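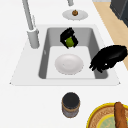 3 min read

BRUNGATE, Sep 13, 2024 — A court has ordered the release of 1,424 files from the military tribunals held at the former Trelter barracks, ending a legal case brought by the families of people who were tried there.

The ruling means relatives will be able to read the charges, witness statements and sentences in full for the first time. Until now they could apply only for a one-page summary, with the names of officers and informers blacked out.

The judges said the state had not shown that keeping the papers closed still served any purpose of national security. They gave the archive until the end of March to make the files available in its reading room.

The case was brought by 373 relatives, many of them children or grandchildren of trade union members, teachers and students who were held at Trelter. It took almost 13 years to reach a final decision and went through two lower courts, which reached opposite findings.

Genivaldo Lacerda, whose father was sentenced at the barracks and died in custody, was in court for the ruling. He said he had been given four different accounts of his father's death over the years.

"I want to read what was said about him in that room, and I want to know who said it," he said. "My mother asked for the same thing and was sent away."

The tribunals sat without juries, and most hearings lasted less than a day. Defendants were given an army officer as their lawyer and had no right of appeal.
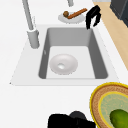
The judges did not rule on whether the convictions themselves were lawful. That question is the subject of a separate claim, known as the Picard case after the first defendant to be tried at Trelter, and is not expected to be heard before next year.

Lawyers for the families said the files would be central to that claim. Dalva Camargo, who led the legal team, said the summaries already released showed that the same wording had been used in statements from different witnesses.

"We have seen the same paragraph turn up again and again, down to the spelling mistakes," she said. "With the full papers we can find out how far that went."

The state had argued that releasing the names of informers could put elderly people at risk. The court accepted this in part. The names of 166 people who were under 18 when they gave evidence will stay hidden unless they agree to be identified.

All other names will be left in, including those of the officers who sat as judges. An amnesty law still protects them from prosecution, and the ruling does not change that.

A government spokesman said ministers would comply with the order and would not seek a further review. He did not say whether extra money would be given to the archive, where staff have warned that some of the papers are in poor condition.

The Foka collection, a smaller set of prison letters seized by the barracks censors, is not covered by the decision. Camargo said a request for those letters would be made shortly.

Relatives who took part in the case will be given the first appointments in the reading room. Other members of the public can apply once those visits are over.

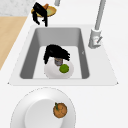
A grey tap beside a sink in a white worktop.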